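Hi Aliki,

Progress report time for the Travcombe oral history project, and I'm happy to say it's mostly good news (with one grumble about the church hall, which I'll get to).

We've now recorded 44 interviews, up from 19 when I last wrote. Jessie Gillies has been a marvel at this. She sits down with people who swear they have nothing to say and comes out two hours later with the whole story of the cannery strike! Vilho is transcribing as fast as he can, but he's 18 interviews behind, and I'd like to move a little of the travel money over to pay for extra typing hours. Could you let me know if that's OK with you? We've barely touched the travel line, as most people would much rather talk in their own kitchens and those are all in town.

The listening evening in December went really well. We played clips from the ferry workers, and a man in the back row recognized his aunt's voice and had to go out for some air. I've asked him for an interview too.
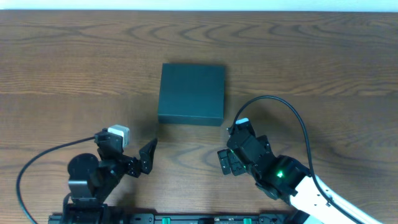
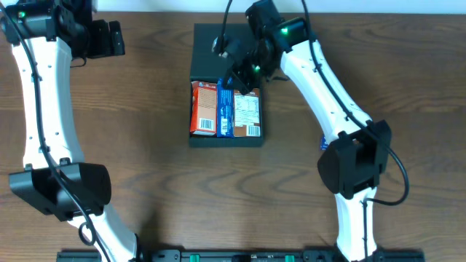 Wood-grain tabletops, both pictures.

Now the grumble. The church hall wants to raise the rent for the spring sessions, and I think we should look at the library instead. Biljana says their upstairs room is free in the mornings, and it's a lot quieter for recording.

The booklet is coming along too. We've picked the stories, Biljana has a first layout, and I've asked for a price on 200 copies. I still need signed permission from two families before anything goes to print, so please don't promise anyone a date yet.

I'll send the spending sheet separately once I've found the receipt for the microphone batteries.

All my best,
Iida Kallio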